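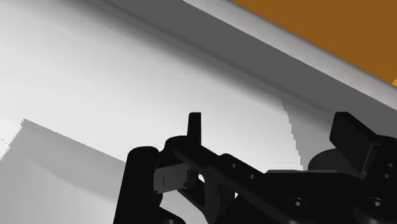 Sleep and Long-Term Joint Pain: Notes for Session 4

July
By the Kestilov Health Course Team
4 min read

Welcome back, everyone, and thank you for all the sleep diaries that came in since we last met. We asked for them mostly so you'd get used to writing things down, and we ended up with 122 of them, which is a lovely pile of reading (several had drawings in the margins, and we enjoyed those too!).

Last time we talked about what pain is and why it can hang around long after an injury has healed. Tonight's subject is the nights. Most people who live with sore joints will tell you that a bad day makes for a bad night, and that makes perfect sense to anyone who has tried to get comfortable on an aching hip. The part that surprised many of us when we first came across it is that the traffic runs the other way too, and may even be heavier in that direction. After a short or broken night, the nervous system tends to turn the volume up, so the same knee on the same stairs can hurt more than it did the day before.

What the Grollarari survey asked

You have the summary sheet in your folder, so we'll only go over the main points. The survey followed 753 adults with long-term joint pain and asked them two plain questions each morning: how did you sleep, and how sore are you now? They answered again at bedtime. Poor sleep was followed by a sorer day more often than a sore day was followed by poor sleep. Please keep in mind that these were people's own ratings, and that a survey like this one can show two things moving together without telling us for certain that one is pushing the other. We'll come back to that when we get to the Nakar paper, which used wrist monitors and came to a more cautious answer.

Getting comfortable

This is the part people always want to talk about, so let's give it some room.

If you sleep on your side and your hips or knees bother you, try a pillow between your knees, long enough to reach down toward the ankles. Back sleepers often do better with one under the knees. For a sore shoulder, lie on the other side and hug something soft so that the arm on top doesn't drag forward. Try one change for a week or so before adding another, otherwise you won't know which of them did the work. 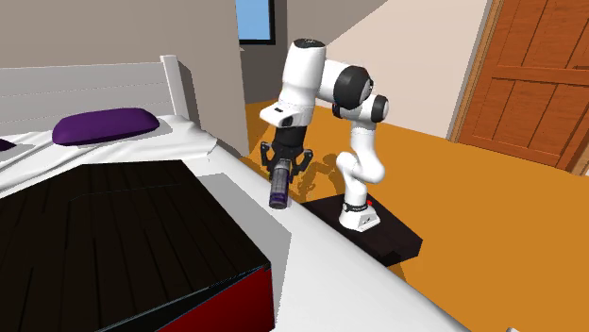 A bed with a white headboard and a plump purple pillow.

We're often asked which mattress to buy, and we have to disappoint you a little. There isn't one firmness that suits every sore back, and a very hard bed is not the cure our grandparents thought it was. Borrow or trial one if the shop allows it.

Keeping regular hours

Get up at the same time each day, even after a rotten night. It feels unkind, we know. Long lie-ins and late naps eat into the sleepiness you need for the following evening, and stiff joints rarely thank you for the extra hours of lying still. If you take medicine for pain, ask your pharmacist or doctor whether the timing could suit your nights better, and please don't move doses around on your own.

Before next time

Read the Kauppinen chapter, just the first half, up to the section on breathing. Keep your diary going, and add a line each morning on how stiff you feel in the first hour. If you snore heavily or wake up gasping, mention it to your doctor now and don't wait for our session on breathing.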